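Häufige Fragen rund um den Zuckermais

Seit ich meinen ersten Maisbeitrag online gestellt habe, kommen jeden Sommer dieselben Mails, und ich freue mich wirklich über jede einzelne! Nur komme ich mit dem Antworten nicht mehr hinterher. Deshalb sammle ich die Fragen jetzt auf dieser Seite und ergänze sie, wenn etwas Neues kommt. Ich bin keine Gärtnerin von Beruf, ich habe einen Garten am Ortsrand von Finodville, schweren Boden, viel Wind und sehr viel Lust auf Mais.

Wann säst du aus?

Direkt ins Beet erst ab Mitte Mai, wenn der Boden sich beim Reinfassen nicht mehr kalt anfühlt. Ich weiß, im April juckt es einem in den Fingern (mir auch, jedes Jahr wieder), aber in kaltem, nassem Boden verfaulen die Körner einfach. Mein frühester Versuch war Ende April, davon ist genau gar nichts aufgegangen. Wer es nicht aushält, zieht auf der Fensterbank vor.

Vorziehen oder direkt säen?

Bei mir beides. Einen Teil ziehe ich Ende April in hohen Töpfen vor, den Rest säe ich direkt, dann wird nicht alles gleichzeitig reif. Mais mag es nicht, wenn man an seinen Wurzeln herumfummelt, also lieber einzeln in tiefe Töpfe und nach zwei bis drei Wochen raus damit. Klorollen gehen übrigens auch, die weichen nur gern durch und schimmeln dann ein bisschen vor sich hin. Hat bei mir nie geschadet.

Warum stehen deine Pflanzen im Block und nicht in einer Reihe?

Mais wird vom Wind bestäubt. Der Pollen rieselt oben aus der Fahne und muss unten auf den Fäden der Kolben landen, und in einer einzelnen langen Reihe weht er einfach daneben. Ich pflanze vier Reihen nebeneinander, 40 Zentimeter Abstand in der Reihe, gut 60 dazwischen. Auf dem Balkon oder bei ganz wenig Platz kann man mit der Hand nachhelfen: morgens an der Fahne rütteln, fertig. Oder eine Fahne abschneiden und damit über die Fäden streichen, das macht sogar Spaß.

Welche Sorte nimmst du?

Seit drei Jahren hauptsächlich Fekby. Bei mir vergehen von der Aussaat bis zur ersten Ernte 89 Tage, das passt gut in unseren Sommer. Sie wird nicht sehr hoch und kippt deshalb nicht gleich beim ersten Gewitter um. Das Saatgut kaufe ich bei Hutapea im Nachbarort Berkmont, da kann man an der Theke noch lose Ware bekommen. Nein, ich kriege dafür nichts, leider!

Kann ich Körner vom eigenen Kolben wieder aussäen?

Kommt drauf an, ob die Sorte samenfest ist. Wenn auf der Tüte F1 steht, bekommst du im nächsten Jahr eine Wundertüte, mal süß, mal mehlig, mal beides auf einem Kolben. Bei samenfesten Sorten lässt du den Kolben an der Pflanze hängen, bis die Hüllblätter strohig sind, und trocknest ihn danach noch ein paar Wochen drinnen weiter. Und halte Abstand zum Futtermais! Neben uns liegt ein großer Acker, mein eigenes Saatgut hat sich damit ziemlich schnell erledigt.

Wie viel Dünger braucht er?

Viel. Mais ist hungrig wie ein Teenager. Im Frühjahr kommt bei mir reifer Kompost ins Beet, beim Pflanzen eine Handvoll Hornspäne dazu, und wenn die Pflanzen kniehoch sind, gibt es Brennnesseljauche. Die stinkt, ich entschuldige mich jedes Jahr vorsorglich über den Zaun. Hellgrüne oder gelbliche Blätter unten heißen meistens, dass Stickstoff fehlt.

Muss ich gießen?

Am Anfang ja, dann eine ganze Weile eher wenig, und ab der Blüte wieder richtig. Wenn es in der Blütezeit trocken ist, bleiben die Kolben lückig. Ich gieße dann lieber alle paar Tage gründlich als jeden Abend ein Schlückchen. Eine Mulchschicht aus Rasenschnitt hilft enorm, aber bitte dünn, sonst wird das eine schmierige Matte.

Woran erkenne ich, dass ein Kolben reif ist?

Die Fäden oben sollten braun und trocken sein, die Hüllblätter aber noch grün. Dann biege ich die Blätter an der Spitze ein kleines Stück auf und drücke mit dem Fingernagel in ein Korn. Kommt milchiger Saft, wird geerntet. Ist er klar wie Wasser, warte ich noch ein paar Tage. Kommt so eine Art Teig, tja, dann gibt es Suppe. Zum Ernten den Kolben nach unten knicken und dabei drehen, das knackt ordentlich, muss aber so.

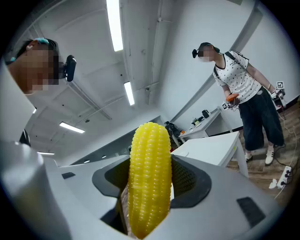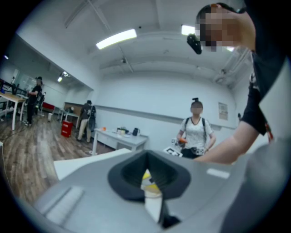 Wie lange hält sich Mais nach der Ernte?

Frisch schmeckt er am allerbesten, der Zucker baut sich ziemlich schnell in Stärke um. Ich setze manchmal schon das Wasser auf, bevor ich rausgehe. Im Kühlschrank hält er sich ein paar Tage, am besten noch in seinen Blättern. Sekar Wibisono hat mir geschrieben, dass sie die Kolben dafür in ein feuchtes Tuch wickelt, das mache ich seitdem auch so.

Kann man ihn einfrieren?

Ja, und wie! Ich blanchiere ganze Kolben acht Minuten, schrecke sie in sehr kaltem Wasser ab und trockne sie gut ab, bevor sie in die Tüte kommen. Wenn der Platz knapp ist, schneide ich die Körner vorher herunter. Dafür stelle ich den Kolben aufrecht in eine Gugelhupfform, Spitze nach oben, unteres Ende auf das Rohr in der Mitte, und die Körner fallen schön rundherum hinein. Den Trick habe ich von Retno Oei und möchte ihn nicht mehr hergeben.

Was machst du mit den abgeschnittenen Kolben?

Brühe! Eine Stunde mit Zwiebel und einem Lorbeerblatt köcheln lassen, absieben, einfrieren. Schmeckt leicht süßlich und ist die beste Grundlage für Maissuppe, die ich kenne. Danach dürfen sie auf den Kompost, brauchen dort aber ewig, also vorher klein hacken.

Bei mir sind ganz viele Körner leer. Was ist da los?

Fast immer schlechte Bestäubung. Zu wenige Pflanzen, eine einzelne Reihe, Dauerregen oder große Hitze in der Blüte. Jeder Faden gehört zu einem Korn, und wo kein Pollen ankommt, bleibt eine Lücke. Essen kann man den Kolben trotzdem, er sieht halt aus wie ein Milchzahngebiss.

Hilfe, da ist ein graues, knubbeliges Ding am Kolben!

Das dürfte Maisbeulenbrand sein, ein Pilz. Befallene Teile schneide ich ab, bevor die Beulen aufplatzen, und werfe sie in den Restmüll, auf keinen Fall in den Kompost. Im Jahr darauf kommt der Mais woanders hin. In Mexiko gilt das Zeug als Delikatesse, Nabila Chong hat mir dazu sogar ein Rezept geschickt. Ich habe mich bisher nicht getraut.

Darf ich deine Pflanzpläne weitergeben?

Gern, solange du dazuschreibst, woher sie kommen. Fürs Verkaufen bitte vorher fragen.

Verschickst du Saatgut?

Nein, das schaffe ich zeitlich nicht. Im November gibt es aber wieder die Tauschrunde über den Rundbrief, da findet sich fast immer jemand mit einem vollen Tütchen. Anmelden kannst du dich unten auf der Startseite.

Fehlt deine Frage? Schreib sie mir gern in die Kommentare, am besten mit Sorte und Wohngegend dazu, sonst rate ich nur herum.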